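Doblar la ropa en vertical: mis dudas después de un invierno entero

Llevo desde febrero doblando la ropa "de pie". Quien haya pasado cinco minutos en cualquier red social sabe a qué me refiero: cada prenda convertida en un paquetito rectangular que se sostiene solo, todos en fila dentro del cajón, como fichas de archivo. La promesa es que se ve todo, se arruga menos y cabe más. Yo me lo creí a medias, que es como me creo casi todo, y me puse a ello.

La culpa es de Malou Grímsdóttir, compañera de trabajo, que me pasó el curso de Lurinard. Son 41 lecciones en vídeo, de las cuales calculo que sobran bastantes más de la mitad. Hay una lección entera dedicada a "agradecer el espacio vacío". La vi a doble velocidad y no agradecí nada.

Vamos por partes. Con las camisetas de algodón funciona. Lo admito sin rodeos porque luego me acusan de ir siempre a la contra. Una camiseta fina se dobla en tres a lo largo, se recoge desde abajo y se queda como la dejas. Los calcetines, lo mismo. Los paños de cocina, de maravilla, aunque los paños de cocina ya estaban bien antes y nunca me habían dado un disgusto.

El problema empieza con lo gordo. Forros polares, jerséis, sudaderas, todo lo que en esta casa se usa de octubre a mayo. En los vídeos salen siempre prendas finitas, en colores crema, dobladas por alguien que tiene los cajones a medio llenar. Un tejido blando y grueso no quiere ser un rectángulo. Lo doblas, lo sueltas, y se abre despacito como si respirara. Si lo aprietas para que aguante, ocupa lo mismo pero tumba a los de al lado.

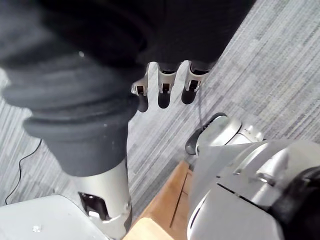
Y luego está la pelusa. Lo negro y lo gris oscuro la enseñan toda, y cuanto más se manosea la prenda, más coge. El método pide alisar con la palma después de cada doblez, así que un jersey oscuro recibe siete u ocho pasadas antes de llegar al cajón. Yo antes lo doblaba en dos gestos y a la balda. No tengo pruebas de que mi sistema dejara menos pelusa, pero tampoco las tiene Lurinard del suyo, y ellos cobran.

Los puños merecen párrafo aparte. El curso insiste en meter las mangas hacia dentro, bien planas, con el puño estirado. En un punto grueso el puño hace bulto se ponga como se ponga, y ese bulto queda justo en la mitad del paquete, que se vence hacia un lado. Probé a remangarlo, probé a dejarlo fuera, probé a doblar la manga en zigzag siguiendo un vídeo de un tal Eyvindur Mogensen, que lo hace con una soltura que da rabia. A mí me salió una especie de cruasán.

También compré los separadores. Los de Pranix, 40 euros el juego, que anuncian "hasta 71 prendas por cajón". Me gustaría conocer esas prendas. Serán pañuelos. En mi cajón entran los jerséis que entraban antes menos uno, porque los separadores también ocupan sitio - detalle que el anuncio pasa por alto. Han acabado en el baño, y allí, la verdad, hacen buen papel con los botes.

Lo de que se arruga menos habría que matizarlo. El algodón, puede. El polar no se arrugaba de ninguna manera, con lo cual el mérito es escaso. Y el punto apretado de canto durante semanas sale con una marca en el centro del pecho que tarda una mañana en irse. I-seul Cho, que trabajó varios años en una tienda de lana, me dijo que ella los jerséis pesados los deja tumbados, en pilas de 3 como mucho, y que no hay más misterio. Le pregunté si había visto el curso. Me preguntó que para qué.

Así que he llegado a un arreglo. Camisetas, ropa interior y calcetines, en vertical. Lo grueso, tumbado en la balda, con los puños hacia el fondo y sin separadores. Las sudaderas con capucha van colgadas, contra la opinión de todo el mundo, porque la capucha es imposible y ya he perdido bastantes tardes con ella.

Lo que no he notado es la famosa calma mental. Abro el cajón, cojo la camiseta y lo cierro. Si alguien ha sentido otra cosa, los comentarios están abiertos, y si alguien sabe doblar un polar de forma que siga doblado al día siguiente, le pido que lo explique por escrito y sin música de piano.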